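Notebook, hardware and simulation group
December, 9:40 in the morning
Written by Rasa

Subject: the equipment plan for next year, second round

Yesterday Charito and I went through the list again. We must give the final version to Róisín before the end of the month, and after this it is closed until summer. I write here what we decided and what is still open, so that Védís can read it when she is back from Brista.

Hands. We want two multi-fingered hands, left and right, of the same model. The Plostport offer is still the best one, but the delivery is long and the calibration is not in the price. Analyn asked them for a separate line for calibration and they did not answer yet. If they don't answer I will call them myself. I would not like to order only one hand now and the other later. We did this with the wrists and we got two different firmware versions, and it took me a long time to understand why the left side was slower.

Spare fingertips. 49 each from Saludo, and I put three sets in the plan. Charito thinks it is too many. I think it is too few, but three is what we wrote.

Workstation. This is the expensive question. The kitchen task in simulation runs on the old machine, but when we render with shadows and the full marble texture, one episode takes so long that people go for lunch. A new graphics card costs 2,000 and it needs also a stronger power supply. I left both on one line, so that they are not cut separately.

The kitchen scene has both hands over the counter now, the plate with the green vegetable on the right side and the cutting board low in the middle.

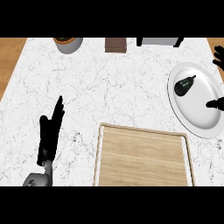
Can we postpone the real hands and do one more half year only in simulation?

We can postpone the second arm mount and the new table, but the hands should be ordered now. The delivery time is the longest on the whole list, and the contact values in our simulator were never compared with a real fingertip. Without this comparison we will keep tuning numbers that we cannot check.

Counter for the real setup. Charito found a used kitchen counter at Udau for 644, with transport. Real marble is too heavy for our floor on this side of the building, so it would be a laminate top with a similar color. For the cameras the pattern matters a little, for the hands it does not. I wrote it as "wanted", not as "necessary".

Small things: plates, boards, plastic vegetables. I propose that we don't put them in the plan at all and buy them from the monthly money. Last time we had to explain a salad bowl in two emails.

Open points
Calibration price from Plostport (Analyn)
Does the card fit in the present case? I measured the length but not the height (me)
Service contract for the arms, one year or two (Róisín has to say)
Who signs for the delivery if it comes during the holidays

Added at 15:20. Védís wrote from Brista. She agrees with the hands and the card. She wants to move the counter to "necessary", with the argument that without it the hands will lie in their boxes until spring. I think she is right, but then something else has to go down, and my candidate is the second arm mount. I will ask Charito before I change the table.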